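Kitchen and Workshop Tips: Software Habits for an Arm That Pours Tea

Written by Nerys Morgan. Last changed 8th May.

I collect on this page the tips that I wrote first on paper, on the inside of a cupboard door. They are for people who already have an arm running on a kitchen table or a workbench and want the program to behave better with liquids. I use a planner called Flaris and a logging tool called Clastosum. If you use other tools the names of the settings will be different, but the habits are the same. English is not my first language, so if some sentence is not clear, please write to me.

Before you start

Do the first fifty tries with cold water. Tea is a nice thing to pour but it leaves color on everything, and when you are still changing the tilt speed you will change it many times.

Put a name on each set of parameters before you run it. I lost one whole evening in August because I had two files with the same name in two folders, and I was editing the one which the arm did not read. Now the program prints the full path of the file at start, and it will not move until I press Enter.

Keep the task in small steps that you can start alone: look, approach, grasp, lift, carry, tilt, return, release. When the tilt is bad, you want to repeat only the tilt.

Tips for perception

White cups on a white table are hard for a simple detector. The outside wall of the cup and the table have almost the same brightness, so the edge comes and goes. Search for the liquid first, if there is some. A brown ellipse inside of a white one is a much stronger signal than the cup itself.

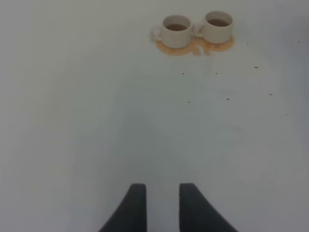
For an empty cup this trick does not help, so I keep a second method which looks for the dark line under the foot of the cup and for the saucer. The program tries both and compares the centers. If they are more than a finger apart, it stops and asks me.

Fix the exposure. Automatic exposure is good for holiday photos, but on a white table the camera makes everything darker when it goes near, and then your color limits are wrong. I set the exposure by hand with the lamp on, and I write the value in the same file with the color limits.

Filter small things by size before you do anything else. Tea crumbs are dark, and a dark spot on white is exactly what many detectors love. My rule throws away every blob under 56 pixels. With this one line the false detections in my log almost disappeared.

A stain is not a cup. Rings of old tea have the right shape and nearly the right size, and my first detector was very happy with them. If you have a depth camera, ask for height also. If you do not have one, take a picture of the table after wiping and subtract it, and take this picture new each time you wipe.

Do not trust one single image. I take the middle value of several detections, and I do this while the arm is standing still.

Tips for planning

Give the planner the shape of the cables. This is the tip I would put in bigger letters if I could. The planner knows the links of the arm from the model file, but it knows nothing about a loop of cable over the wrist. I added a fat cylinder around the last joint and around the camera, and Flaris stopped to find those short and clever paths through places where the cable can catch.

Do the same with anything that you mounted later. The collision model must be a little bigger than the real thing. Too big is also bad, because then the arm cannot come near the cups and the planner gives you only "no solution" without a reason.

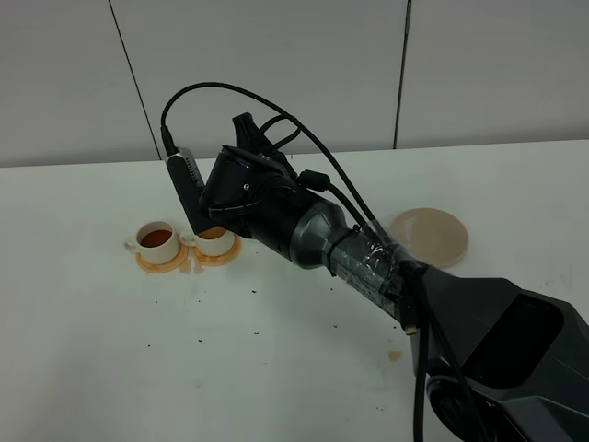
The camera on the wrist needs its own box in the collision model. The right cup is directly under it.

Come to the cups from the side and a bit from above, and plan the way out before you go in. It is easy to find a path to the cup. With a full pot in the fingers the way back is a different problem, and I check both before the first movement.

Lock the order of the cups. If you let the planner choose the nearest cup each time, it can change its mind after a small detection error. I give each cup a number when the program sees it first, from left to right, and the numbers stay until the end of the run.

Add a limit on the rotation of the wrist during the carry step. The pot should stay level until the spout is over the cup. In Flaris this is the orientation constraint, and I allow a few degrees only. It makes planning slower, so switch it off again when the pot is empty.

Tips for the tilt

Rotate around the tip of the spout. Most people (me too, at the start) rotate around the center of the gripper, because this is the frame the software gives you. Then the spout swings away while the pot is turning and the tea goes next to the cup. Measure the distance from the fingers to the tip of the spout, make there a new tool frame, and give the tilt command in this frame.

Begin slow, and finish fast. A slow start is kind to the first drops. But a slow finish lets the tea run back along the underside of the spout and drip on the saucer. My return speed is three times the tilt speed.
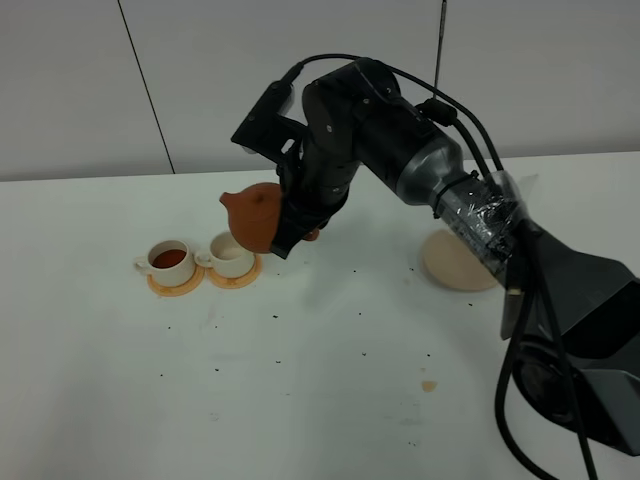 Stop by level if you can, and by time if you must. Time is acceptable only when the pot has always the same amount inside. A half-full pot needs more angle before anything comes out, and then a program with fixed times will give you one good cup and one sad one. I keep a small table of angle against the amount left, and the program goes down one row after each cup.

Set a hard maximum for the tilt angle. The lid of a clay pot is usually only resting there. Your program does not know that the lid can fall, so you must tell it.

Tips for the grasp

Decide in the software which part of the pot is allowed. I have two grasp types, "body" and "handle", and each has its own tool frame, force limit and maximum angle. Do not mix them. If the program takes the handle and then uses the tilt values of the body grasp, everything is wrong by the length of the handle.

With a round pot the position is simple and the direction is difficult. From above the body is only a circle. Find the circle first, then search for the handle as a long thin region that touches it, and take the angle from there. The knob of the lid is useful to check that the center is right.

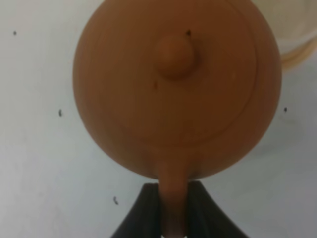
After closing the fingers, wait for half a second and read the finger distance again. If it changed, the clay is slipping. I compare it with the stored distance for this part of the pot, and if the difference is too big the program opens, goes back a little and tries one more time. One time only. After this it calls me.

Lift a very small amount first and stop. Look at the motor currents, then continue.

Tips for the log

Save everything with one clock. Clastosum can write the camera times and the joint times in separate files, and it is tempting, but later you will sit there trying to match them. In one long run I had 3,636 joint records and 3,600 images, and I needed a full morning to find where the missing ones belonged.

Write one word by hand after each try: good, short, over, drip. I have 1,011 tries with such a word now, and I use these words more than all the curves.

Save the parameter file together with the log, as a copy and not as a link.

Wipe the table between sets and write in the log that you did it. The detector numbers before and after a wipe should not be put in the same average.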